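Brendari Counter Kit – Frequently Asked Questions

What do I get?
One arm, one hand, a control box and the software to run them, shipped in 3 crates. The arm comes with its hand already fitted, so you can get to the fun part the same day!

Can it share a table with people?
Yes, and we love seeing it done. Most sites start with small items sorted into an organizer box, a laptop open at the back of the table and a person sitting across from the arm. A six-compartment box is a great first layout. Keep cables away from the front edge if you can.

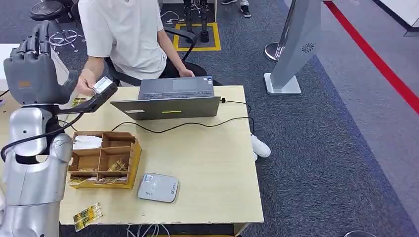

Skerska User Notes, Issue 6

How long does setup take?
Plan on one afternoon. The hand needs 300 practice grips before we'd call it settled in, and you can run those in batches while you work on something else.

Will it only pick up small things?
Oh, no. Cards and packets get all the attention, but the fingers close on larger, rounded parts too – housings, rims, thick discs. 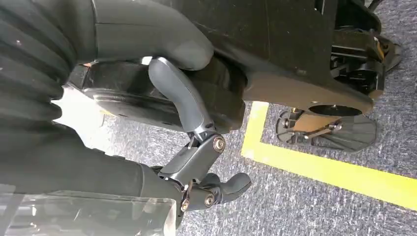 Start slow with those and bring the grip force up a step at a time. Matte surfaces are easier than glossy ones in our experience, and a wide rim gives the fingers more to hold.

Do I need to mark the floor?
We recommend it. Bright tape on carpet works fine and peels up later.

Where can I try one?
At the Grandgate showroom, every month except February. Bring your own parts, we mean it!

Contact: Brendari Support Desk, Grandgate | © Skerska | Back to top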